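Pelletside Solid Wood Work Tables
Gatbridge Furniture Supply — Institutional Range 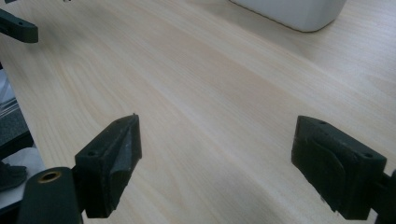

The Pelletside range was developed for schools, libraries, clinics and public offices that need a table able to stand up to daily use by many people. It replaces the earlier Grunitz range, which remains supported for spare parts. Customers who hold Grunitz tables may order Pelletside tables to stand beside them, as the working height has been kept the same.

Construction
Each top is glued up from full-length boards and fixed to the underframe with slotted brackets. The slots allow the wood to move with the seasons. The brackets should not be tightened beyond the point at which they hold firmly, and no extra screws should be driven through the frame into the top. Legs are bolted at the corners and may be removed for storage or for passage through narrow doorways.

Finish
Tops are supplied with a matte hardwax oil finish as standard. A clear lacquer may be specified at the time of order; it cannot be applied later over an oiled top. Wood is a natural material, and tone and grain will vary from board to board. Gatbridge does not accept returns on the grounds of such variation, but will try to match tops within a single order where this is requested in writing.

Sizes and order codes
PS-157: single table, top length 157 cm
PS-158: single table with cable opening, top length 158 cm
PS-673: meeting table in two sections
PS-1802: replacement leg set, with bolts and key

The cable opening on the PS-158 is placed at the rear center unless the order states otherwise. Meeting tables are delivered in two sections and must be joined on a level floor.

Care
Wipe with a damp cloth and dry at once. Mild soap may be used on marks. Scouring pads, bleach and furniture polish containing silicone will harm the finish and are excluded from the warranty. Oiled tops in heavy use should be re-oiled once a year — many schools do this during the October break. Light scratches may be sanded along the grain before oiling. Lacquered tops should be referred to our workshop.

Delivery and warranty
Tables are made to order and delivered flat unless assembly is requested. Damage in transit must be reported in writing within five working days. The underframe is covered for ten years and the top for five.

Inquiries
Institutional orders: Solange Leclerc
Spare parts and Grunitz support: Dagim Gudeta
Workshop and refinishing: Benedito Miranda

Page last revised Sunday, April 10, 2022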